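Guravura Pride Parade Banner, 9-Foot

Item 375. In stock at our Drurndale shop.

Every LGBT group owns a banner that somebody's roommate painted on a bedsheet. It sagged in the middle, it read "EQUALTY," and it went to every march for a decade. The Guravura is what you buy when that one finally gives out.

It's 9 feet long with six printed stripes and room for your group's name underneath. Sleeves at both ends take the poles, which come in the box. Wind slits are cut in already, so please stop sending us photos of the ones you made with nail scissors.

Lettering is included up to 5 words. Past that we charge by the word, a policy Madhu Bhatt brought in after a campus alliance sent us its entire mission statement. Email the wording to Babita Jaiswal, who will send a proof and wait for your yes. Please check the spelling. She prints what you approve – see "EQUALTY," above.

Also available: trans, bi and ace stripes, same price. Custom stripes take longer, and longer still if your members are voting on them.

Machine wash cold, hang to dry. Glitter voids the warranty.

For hand flags, the smallest box is 1,000. Yes, we know your town's parade is two blocks long.

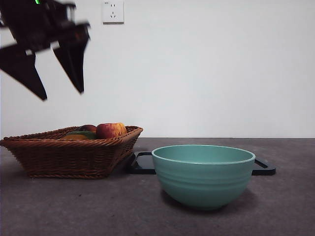 Split a box with the next town over and we'll ship to both addresses for one handling fee.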